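Small Ways to Use Less Water (and Keep the Stuff Out of Our Rivers That Doesn't Belong There)

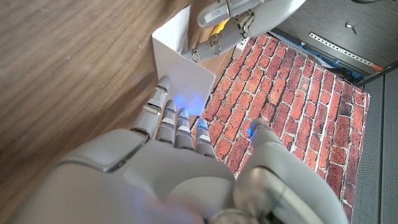

A folded white card on a wooden tabletop.

I love this subject! Give me a leaky faucet and a free Saturday and I'm a happy woman. My husband says I talk about drains more than most people talk about their kids, and he may be right.

When you live as close to the water as we do in Lurkgate, you start to notice what goes into it. Everything that runs down our street in a rainstorm ends up in the creek and then in the lake. So these are household tips first, but they're river tips too.

In the kitchen

Grease goes in a can. I keep an old soup can in the freezer and pour bacon fat and pan drippings into it (let the fat cool a bit before you pour). When it's full it goes out with the trash. Wipe the pan with a scrap of newspaper before you wash it and you'll be amazed how much less ends up in your pipes.

Keep a pitcher by the sink. While you wait for the tap to run hot, fill it up. That's water for the houseplants, the dog bowl or the coffee maker. I filled mine four times on Sunday just cooking dinner, and the ferns have never looked better!

Pasta water, once it's cooled and if you didn't salt it, is fine for the garden too.

Coffee grounds should never go down the drain, no matter what your mother told you. Mine go into the compost or straight around the blueberries.

In the bathroom

Test your toilet for leaks tonight. Put a few drops of food coloring in the tank, don't flush, and come back in fifteen minutes. Color in the bowl means the flapper needs replacing. It's a cheap part and you can do it yourself: shut off the valve, flush, unhook the old one, hook on the new one. Take the old flapper to the hardware store with you so you get the right size. I have bought the wrong one twice.

Wipes that say "flushable" go in the wastebasket at our house. Same with dental floss and cotton swabs.

Old pills don't get flushed either. Ask your pharmacy if they have a drop box. Lots of them do now.

For a slow drain, pull the stopper and get the hair out before you reach for anything in a bottle. A plastic drain strip works wonders and you can rinse it off and use it again. It's disgusting and so satisfying.

In the garage and yard

Wash the car on the grass, or on gravel if you have it. The soapy water soaks in there instead of heading for the storm drain.

Sweep the driveway, don't hose it. Fertilizer that lands on the concrete should be swept back onto the lawn, and please read the bag, most of us put down far more than the grass can use. I skip it altogether until May and even then I go light.

Leftover paint: if there's only a little latex in the can, stir in cat litter, leave the lid off until it's solid, and check whether your trash hauler takes it that way. Oil paint, thinner and motor oil have to go to a household hazardous waste day. Keep a box in the garage and just add to it through the year.

A rain barrel is my favorite thing in the whole yard. Set it on concrete blocks so it drains by gravity, put a screen over the top for the mosquitoes, and empty it before the first hard freeze. I didn't, our first winter, and the seam split right down the side.

Next time I want to get into road salt and what to put on your front steps. I've been trying sand mixed with a little birdseed and the cardinals are thrilled.

Comments

Wendell Okafor
The food coloring trick got me. Both toilets were leaking! New flappers are in and the house is so quiet at night now.

Rhea Aquino
Can you put rain barrel water on tomatoes? Mine comes off an asphalt roof and I've heard different things.

Danilo Macaraeg
Rhea, I water the soil and keep it off the leaves and fruit, then wash everything well. I use the hose for lettuce.

Chak-lun Hsueh
Please do the road salt one soon. My steps are a sheet of ice and the dog hates the salt on his paws.

Search this site
Type and press enter
Search

Contact | Copyright 2018 Lurkgate Home Notes | Back to top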